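December, evening

Spent most of the afternoon on the music problem again. The phone is fine for calls and maps but it stops playing as soon as the screen locks, and I had got tired of walking to the store with the screen lit and my thumb hovering over it. Three songs in, I always touch something by accident and end up in a video about tile grout.

I had been using Grusska in the browser. It plays in the background if you ask for the desktop version of the page, start the song, go to the home screen, and then press play again from the notification. That worked all through the fall. After the last update the play button in the notification is gray and does nothing. I cleared the cache and tried again, same result. I tried a private tab and got about ten seconds of sound before it quit.

So today I installed Rekedport on the old laptop to move my own files over to the phone and be done with streaming for walks. I thought it would take half an hour. It found 2895 tracks, and I would have guessed half that. Many are the same albums twice, once from the old computer and once from the backup of the old computer. 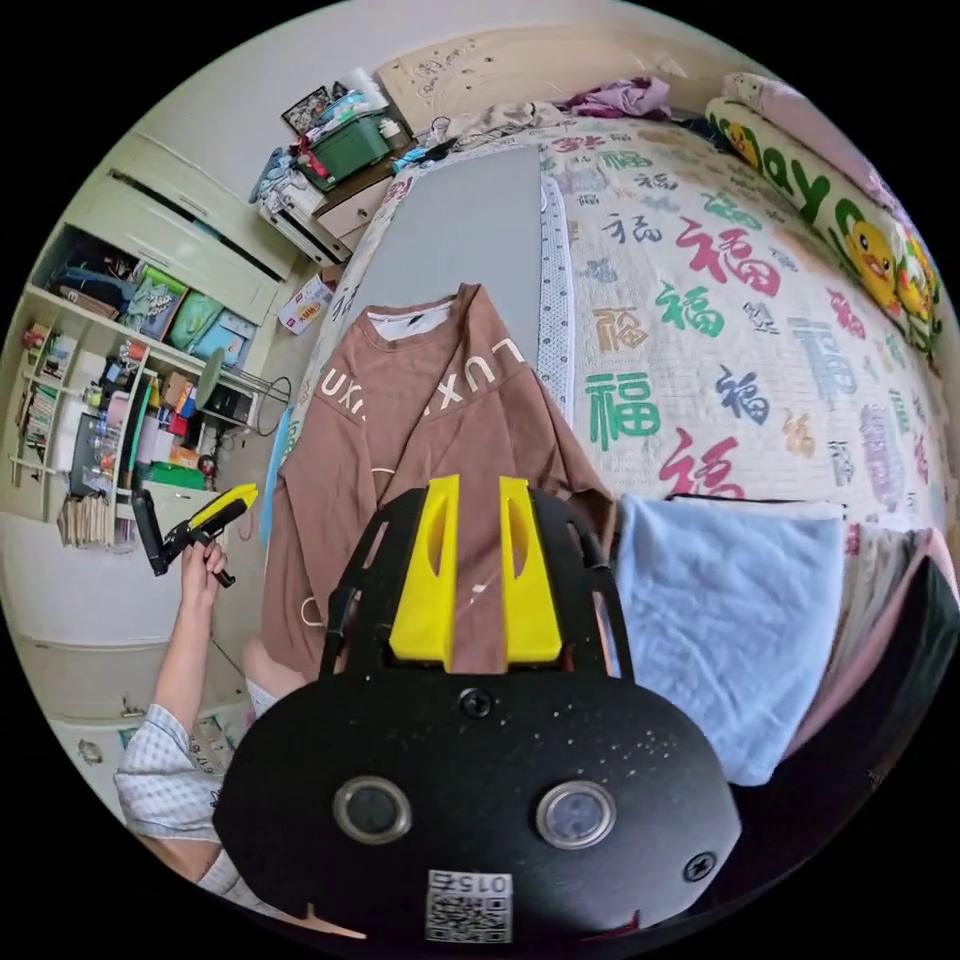

Sorting out the doubles

Rekedport has a tool for duplicates but it goes by file name, and my file names are a mess. "Track 04" matched with every other "Track 04." I nearly let it delete the lot. Canceled, switched it to match by length and artist, and ran it again. It came back with 424 duplicates. I looked through the first couple of screens and they seemed right, so I moved them into a separate folder and left them there. I will delete them in a month if I don't miss anything.

The choir recordings have no artist at all. They are listed under Unknown, next to a voice memo of me reading out a meter number. I fixed the choir ones by hand and it took until four.

Copying to the phone was slow. The cable that came with it only charges, so I had to dig out the one from the printer drawer. Even then it stopped twice with an error that only said "transfer interrupted." The third time I turned off the sleep setting on the laptop and it went through to the end. I should have thought of that first. Ate a late lunch standing up while the bar crept along.

For playing the files I tried two apps. Nolte looks better but it wants an account before it will play my own music off my own phone, and it asked for my contacts. Removed it. Merach is plain, with a list and a play button, and it keeps going when the screen is off. I locked the phone, put it in my coat pocket and walked to the mailbox and back, and it played the whole way. It also remembers the place in a long file, so I can use it for the radio plays.

The only thing I don't like is the shuffle. It played the same singer four times in a row and then a Christmas record, and then the same singer.

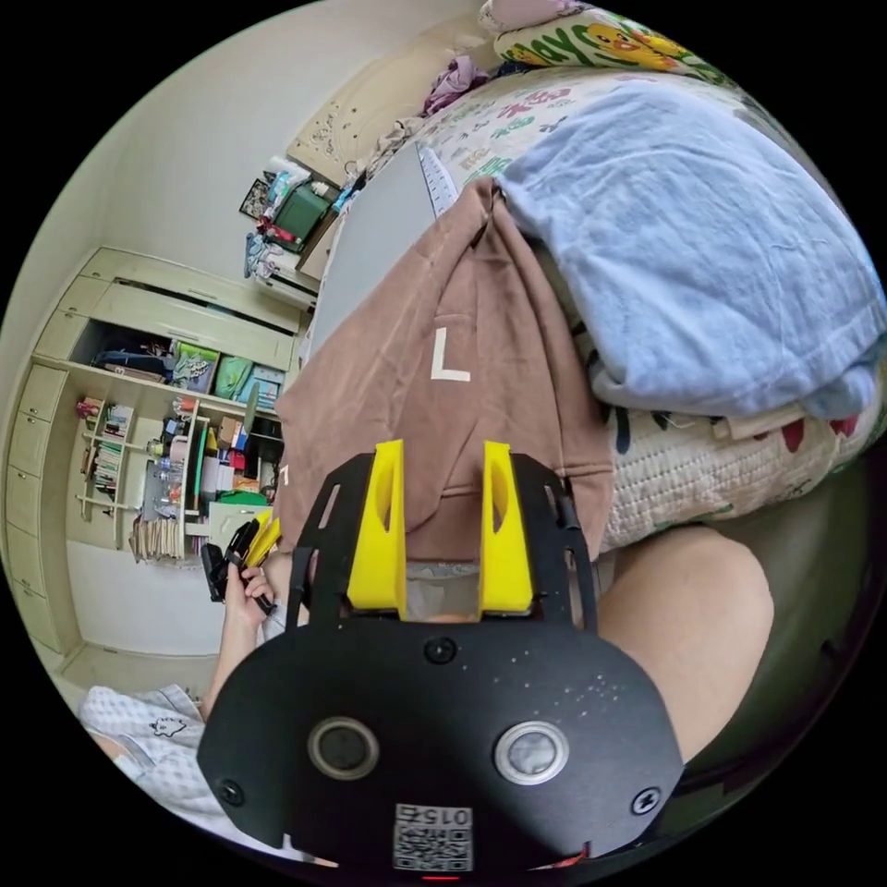
Kirsten Zoëga wrote back this evening that shuffle in Merach goes by folder unless you change it, and that I should look under Playback, then Order, and pick "all tracks." She also thinks I am wrong to give up on streaming completely, as the paid plan on Grusska does background play and downloads and she has had no trouble with it. She did admit she has never looked at what it costs her in a year.

I changed the shuffle setting and it is better. On the paid plan I am staying put for now. The free trial is a month, but it wants the card number up front, and I still have that magazine coming from the last time I did that.

Eyvindur Laxdal wants the choir recordings when I have them in order. There are 119 of them now that the doubles are out. Too many to e-mail. I could put them on a memory stick, but his new laptop only has the small ports. Will ask if he has an adapter.

Left to do: the album covers, which came over for some records and not for others. The phone says 6 GB free, so there is room for the radio plays too, if I leave out the long ones. Set the laptop back to sleep after ten minutes. Bed at eleven.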